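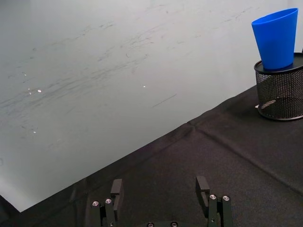 The new back door is in, and I have opened and shut it so many times since Friday that I've probably taken a year off the hinges already!

Anyone who has read this blog for a while will know about the old one. It was a single-glazed timber thing, painted at least five colours over its life, and it swelled every October and stayed swollen until spring. You had to lift it, lean on it and say something rude. The rain came under it, too, and we kept a rolled-up towel along the bottom (two towels if the wind was coming up from Cloncombe).

I got three quotes. The first was for a plastic door exactly like next door's, perfectly decent and by far the cheapest. The second firm wanted to take out the whole frame and the side window with it, and never did put a price in writing. The third was Prerkon, who do mostly doors and porches, and they suggested keeping the opening as it is and fitting a composite stable door from the Mulligan range. A stable door! I hadn't even known I wanted one until I stood in their showroom swinging the top half to and fro like a child.

Then came the choosing, and I loved every minute of it. I had a long list of greens and got it down to two, then went for a dark blue. The handle is plain black. The glass in the top half is clear, against advice, as the only thing that looks in at us is the hedge.

The fitting took one day. They had the old door out by half past nine, and underneath the sill they found the timber had gone soft for most of its length - you could push a thumb into it. That was extra, and it added £200 to the bill, but I'd much sooner have it done now with everything open. The total came to £697 more than the cheapest quote once the sill was in. I did gulp a bit. I've stopped gulping since, mainly when I'm standing in the kitchen in my socks.

The difference in the room is huge. The towels are in the wash and are going back to being towels. I can hear the kettle click off from the hall, which I never could over the rattling, and with the top half open and the bottom shut you get all the air and none of next door's cat.

A few small grumbles, to be fair. The key is stiff and you do have to lift the handle fully before it will turn. The two halves need to be bolted together or they go their separate ways, and I've already walked into the bottom one carrying a basket of pegs. The plaster round the inside needs making good as well, and that's my job for the weekend.

After that it's the front porch. I've sent off for the Pruvlow brochure and I'm trying very hard not to look at the blues again before it comes.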